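她不承认自己是收纳师

“我不教人断舍离，你要是来听这个，现在走还赶得上末班车。”这是她开门以后说的第二句话。第一句是让我换鞋。

她给人整理卧室，做了6年，挂在一家叫Stumura的家政工作室名下。工作室给她印的名片上写着“空间美学顾问”，她把那盒名片垫在了晃腿的写字台底下，据说高度刚好。别人问她做什么的，她说叠被子的。

我去之前准备了一页问题，头一个就是衣柜。她听完摆手，说衣柜没什么好讲，衣柜有门，门一关天下太平。要讲就讲床。

“床是家里最大的一张桌子。”她说，“饭桌你还得吃饭，吃饭就得腾地方。床不用腾，晚上把东西往里一推，人睡外面半边。我见过一个客户，两米的床，他睡的那条有多宽呢，差不多一块滑雪板。”

她的规矩是先不动地上的，也不开抽屉，只把床上的东西一样一样过手。深色衣服归一边，毛巾归一边，剩下说不清是什么的，先放枕头旁边。被子留到最后。很多人一上来就铺被子，铺得平平整整，然后在上面重新堆一遍。

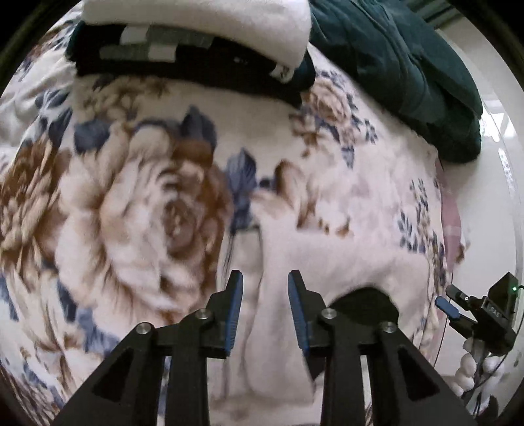
说到被子，她的话多了起来。她对大花有偏爱，而且不打算为此道歉。这几年上门，十家里头倒有一多半是灰的、白的、燕麦色的，客户还要特意跟她强调一句“我家比较极简”。她说极简的床单最难伺候，掉一根头发都像案发现场。大花不一样，大花能替你担待。

“牡丹、月季、菊花，我不挑。叶子最好是蓝的，蓝的压得住。花要大，大到你半夜起来开灯，觉得它在看你。”

她自己用的被套里有一床是Illés的老款，在网上跟人磨了两个星期的价，对方最后大概是嫌烦，就卖了。买回来洗了一水，缩了，四个角怎么抻都差一截。她照用，每天早上抻一遍，说权当锻炼。

我问缩了水为什么不退。她看我的眼神像在看一个把袜子卷成球的人。

袜子卷球是她的忌讳之一，松紧口会撑坏。另外一个忌讳是那种翻来翻去的叠衣板，Jamora出过一款，塑料的，能折三折。工作室给每个人发过一块，她那块现在用来切西瓜，“边上有个槽，汁水不往外淌，设计得真不错”。

其实她对工具没有成见，只对省时间这件事有成见。她认为叠一件衣服要多久就是多久，省下来的那几秒，人也没拿去做什么正经事。我说也许拿去陪家人了。她说，拿去看手机了。

话题绕到毛巾，是我先提的，因为我家的毛巾从来叠不齐。她让我演示，我就拿了一条对折再对折。她看完没作声，把它抖开，重新来。

她叠毛巾先找锁边。锁边那条线走得直，这毛巾就有救；线已经拧了，就别指望叠方，直接卷。绒厚的也卷。卷的时候一头捏住，往里收，手别松，一松就成了一根油条。卷得不好看也没关系，毛巾反正要散开用的，好看给谁看。

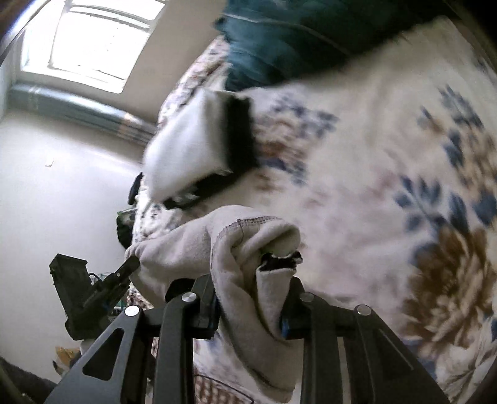
“枕头我一般不碰。”她接着说。这条听上去像是讲究，问下去才知道是教训。刚入行那年八月，她在客户家把枕头拍松了、立起来，靠着床头摆成两个元宝，自己很得意。当天夜里客户发来消息，说睡了多年的那个坑没了，脖子疼。从那以后她只把枕头端起来，清掉底下的东西，再原样端回去，坑朝上。

枕头底下能有什么？她想了想，说遥控器、病历、吃了一半的饼干，还有钱。数目最大的一回是1185块，夹在一本空调说明书里，主人说肯定不是自己的，推了半天，后来收下了，收得很快。

我问她，这一行做久了，是不是一眼就能从床看出一个人。这是我那页纸上最得意的问题。她说看不出来。

“有人床上跟打过仗一样，发票按月份夹得好好的。也有人床铺得像宾馆，冰箱我都不敢开。你们写文章的喜欢从一个枕头套看见人家的童年，我看见的就是枕头套该洗了。”

我把后面三个相关的问题划掉了。

她收费按小时算，不卖收纳盒。工作室希望她卖，Broketti的布盒子每推出去一个有提成，她推过一回，客户买了半柜子，把原来堆在床上的东西原封不动装进去，摞在床上。她说那天回家路上一直在想，自己这算帮了什么忙。没想明白，第二天有活，就先去干活了。

也不是没有回头客。有一位隔几个月就叫她一次，每次床上都恢复成老样子，连位置都差不多，裤子在床尾，毛巾在中间。起初她觉得挫败，后来觉得挺省事，闭着眼也知道从哪儿下手。两个人一边叠一边说闲话，说完也就叠完了。她疑心对方主要是想找人说话，不过说话和叠衣服她收一个价，所以没有去问。

我请她给读者留几句实用的。她不大情愿，说实用的都不好听。催了一阵，给了这么些：

睡前把床上的衣服挪到椅子上，这不叫整理，但是能伸开腿。

被套要翻过来洗，拉链拉上，不然洗完里面会长出一只袜子和一条内裤。

毛巾硬了就换，别留着擦地，你不会擦地的。

还有，两个人睡一张床，各盖各的被子。我问这算整理的范畴吗。她说算，少抢一床被子，早上就少叠一团麻花。

临走时我又看了一眼那张写字台，腿底下的名片盒被压得有点扁了。我问要不要跟工作室再要一盒。她说不用，还有一盒，留着垫冰箱。

（访谈于2018年6月9日，文字经本人看过。她删掉了一处夸她的话，加了一句洗被套的。）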